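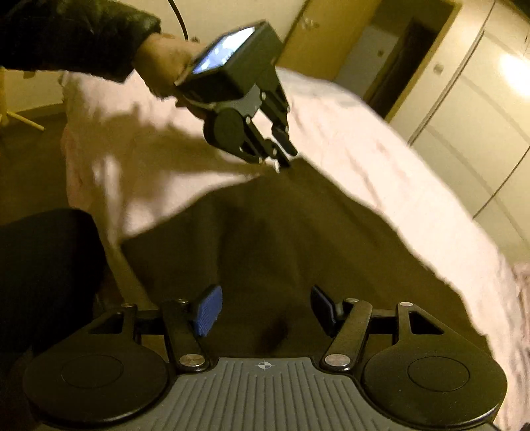
Bredatgate, August 15, 2026

Speaker notes, home builders' evening. Keep it to 21 minutes and leave the rest for arguing.

Start with the cloth. Pink sheet, brown one underneath, both in a heap, and two hand-held grippers over them. Let people look. Ask who in the room likes folding laundry. Then ask who would spend a winter of evenings building something to do it for them. Expect the same hands.

Say early that I went into this doubting it and I still do. Kedir did most of the mechanical work on our pair and he knows what I'm going to say tonight. He has asked for the last word. He can have it.

What the build is. Two grippers you hold, one per hand. Each has a pair of fingers on a linkage, and you do the job yourself while the thing records. Later the recordings are supposed to teach an arm. We don't own an arm. Pause here, they usually laugh.

Point at the near one: dark ribbed body, silver pivot screws in the black links, blue pad on the left finger. Textured. Pads are where our time went. Kedir cut 4 versions before he was happy. I was happy with the second. (Don't get pulled into glue. Edeltraud will try.)

Then the other one, with the little screen lit up on top. I was against the screen. More to charge, more to drop. I've come around a bit, as it's handy to check something is running before you spend an evening on a bedsheet. I would still leave it off a first build.

Cloth is a nasty choice for a first job. A block stays a block. A sheet is a different shape every time you let go of it, and the part you want is under the part you don't. When I say this, someone will bring up a video of a robot folding a T-shirt. Fine. Ask how many tries, ask who laid the shirt out, ask what happens with a fitted sheet. I've asked. The answers get vague.

Costs. I kept the receipts and will pass them around. Skip the total unless asked. The pivots from Stidach were fine. The Bellamy cable was too stiff at the wrist and I'd look for something softer.

Things I'd want to see before I believe in it:
The same sheet folded 5 times in a row, from a heap, with no one's hand near it.
A sheet it hasn't met.
Someone other than the builder pressing start.

We have none of these. Huguette thinks we might by November. I've put a coffee on it.

What I'd keep regardless: the linkage. Good, plain piece of work, easy to fix at the kitchen table. If all it ever does is pick up socks in my own hand, the joints are still well made. Drawings are in the Resside folder, ask Welington for access.

Questions, then Kedir.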